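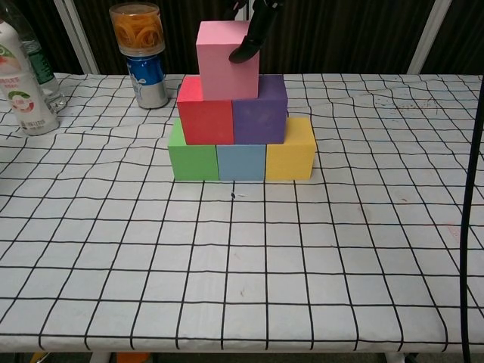
Vasetti pauses block-stacking trials after gripper fault

Jun 23, 2025

Vasetti has stopped stacking trials at its Herkcombe lab after a gripper failed to release on command and the arm kept moving with a foam cube still held in its jaw. There were no injuries. The only damage reported was a torn cube and a bent mounting plate at the wrist.

The fault occurred during a run of the company's pyramid task, in which an arm builds three tiers of soft cubes on a gridded cloth. According to an internal notice, the controller logged the jaw as open when it was still closed. The arm then began its return move and pulled the stack over before an operator pressed the emergency stop.

Hina Ansari, who leads testing at the site, said the stop worked as designed but the fault should have been caught sooner.

"The software trusted one signal," Ansari said. "We had a second sensor on the jaw and the program wasn't reading it during release."

A review of earlier logs found the same mismatch in 2 of 76 runs. In both cases the jaw opened late, with a delay of up to 3 seconds, and the run was marked as a success. Those results have been withdrawn.

The gripper is supplied by Auer, which has asked for the unit back for inspection. Vasetti said it suspects a worn connector in the cable to the jaw – the arm had been re-cabled in the spring – but has not ruled out a problem in the gripper itself.

Work on Hillia, the company's sorting project, uses a different gripper and is continuing. Operators there have been told to lower arm speed by 20 percent until the release check is updated on all machines.

Stacking trials are expected to restart in July, once the new check has been tested with the arm at low speed.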